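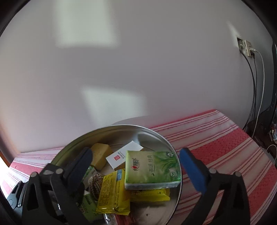
Prudville Shared Room, minutes of the June 20, 2025 get-together

Present: Nermina Radonjić, Amra Babić, Bujar Petkov, Radka Živković, and me, Sorin Živković, with the pen again. Radka says I write too much in these. She's my sister and she's allowed to say so, but I'm still the one typing!

1. Last time's notes

Read out by me, fairly fast. Amra wanted it changed that she "offered" to wash the curtains. She says she was asked, and then went quiet, and we took it as a yes. Changed. The curtains did get washed, in April, and they came back a bit shorter than they went. Bujar has let the hems down and I can't tell the difference unless I stand right next to them.

2. The table and the cloth

We spent ages on this one, much longer than I'd planned. The red-and-white striped cloth is staying. Nermina would like something plain because she finds stripes busy when she's trying to sort small things, and I do see that. But Radka and I both like how cheerful it looks against that big white wall, especially when the sun comes in and puts its patches up there. Amra likes the waffle weave (she kept rubbing the corner between her fingers while we talked). Three for stripes, Nermina for plain, Bujar said he'd eat off either.

Agreed: stripes stay, and Nermina gets a plain runner from Flosero to put down on sorting days. She can spend what she thinks is fair and bring me the slip.

3. The tray

So, the round metal tray. It was supposed to be for keys and the sign-in pen, and it has become the place where everything small in the building goes to live. It's heaped. There's a sponge on it, there's a little white card box, and that's just what sticks up at the back. Amra pointed out that a sponge belongs by the sink and everyone agreed, and then we all went on looking at it.

We talked about whether to get a second tray. Bujar was for it, Radka was very much against (she says we'd have two heaps by the fall, and I think she's right). Nermina suggested a drawer organizer from Janevski, the kind with the sliding dividers, which could go in the top drawer of the hall chest. That got a lot of nods.

Agreed: Nermina orders 2 organizers, one for the hall chest and one for under the sink. Everybody goes through the tray before the next meeting and takes home what's theirs. Whatever's left, Amra sorts. The sponge goes to the kitchen. The tray itself stays on the table, it's a nice tray and I'd miss it.

4. The wall

Bujar got a price from Trukora for repainting the whole room and it came to 2,000, with the ceiling. Bit of a silence after that. He thinks we could do just the one long wall ourselves for 200 if we already have the rollers, and he's fairly sure they're in his garage behind the bikes. Radka asked if the wall really needs it. Nobody was desperate for it, to be fair, except Bujar, who was so keen that we let him keep it open.

There was also the matter of the cables that hang down from the outlet and run off behind the furniture. Amra would love them tucked away along the baseboard, in one of those stick-on channels. The outlet plate is beige and would be left as it is when we paint, we're not going down that road.

Agreed: Bujar looks for the rollers. Amra measures for the cable channel. Painting comes back next time with a proper number attached.

5. Opening hours over the summer

Short one. Mornings only, same as last summer. Radka has the spare key until she leaves for the lake, and then it comes to me. Please don't leave it on the tray!

6. Anything else

Nermina has too many cucumber seedlings and will bring them along next time, first come, first served. Amra asked if anyone had seen her blue umbrella. Bujar thinks he may have lent it to his neighbor and will ask.

We wrapped up early for once and had Radka's plum cake standing up in the kitchen. Next meeting is at Nermina's, and she's asked for everyone to bring their own chair cushion.

Sorin Živković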